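The floor under the carpet

When Gülizar Türkmen bought her house in Skelwood, she did not see the floor. All the rooms had grey carpet, and under the carpet there was a second one, green, glued at the edges. "I lifted one corner behind the door," she tells me at her kitchen table. "I saw a board. Then I could not sleep for a week, I was so curious."

She comes from a family of tailors and had never used a sander. Her first quote came from a company in town, Boretti, and it was for 3000 dollars, without the hallway. She thanked them politely and rented a machine for 70 dollars a day.

The first room was a lesson. She started with paper that was too fine, and the old varnish melted and filled it in minutes. Her neighbour, Mr. Urbańczyk, came over because of the noise and stayed until supper. "He told me, begin coarse and be patient. He also told me my earmuffs were on backwards."

The nails took longer than the sanding. Every one had to be set below the surface with a hammer and a punch, and by her own tally there were 901 in the living room alone. She wrote the number on the wall in pencil before she painted it.

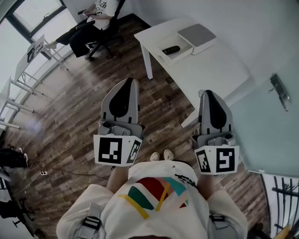 Oil or varnish?

On this question Türkmen has strong feelings. She tried a water-based varnish in the small bedroom and found the colour cold. For the other rooms she chose a hard oil, two thin coats, rubbed in by hand with a cotton cloth. "With oil you can repair one board. With varnish, you must do the whole room again, or you put a rug on it."

She admits that oil asks for more care. Water from boots is the worst in November, so she keeps a tray by the door and is strict with guests.

The hallway is still waiting, with its green carpet. She wants to start at 8 in the morning, when Mr. Urbańczyk is already awake, and finish the edges by hand. I ask if she will count the nails again. "Of course," she says. "There is still some wall."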